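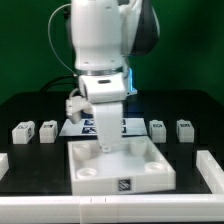
Members visited the Citoris workshop in Allthorpe on August 20, 2023 for its summer open day. The party from the Niltville Engineering Society was 14 strong, and we were split into two groups so that everyone could get near the bench.

The main demonstration was a handling task. A robot arm works over a shallow white tray, and small white blocks with printed markers are set out on a black table. The markers let the software work out where each block is and which way it is facing.
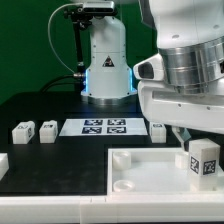
Two arms share the bench, with the tray at the front right.

Our guide explained that the arms are the easy part to buy. Most of the team's time goes on the gripper and on deciding how hard it should squeeze. They have been on this project since January and change the layout often, which means a fresh round of calibration each time — a job that can take 50 minutes if the lighting has been altered as well.

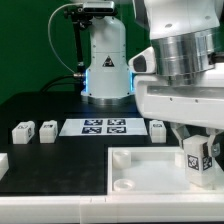
Questions ran on well past the planned finish. Several members asked about cost and about what happens when a part is dropped. The answer to the second was that the arm stops and waits for a person, at least for now. Tea was served in the yard afterwards.

The next outing is to the Kakakhel packing works. There are 18 places and 3 have already gone. Please give your name at the next meeting if you would like to come, and wear flat, closed shoes on the day.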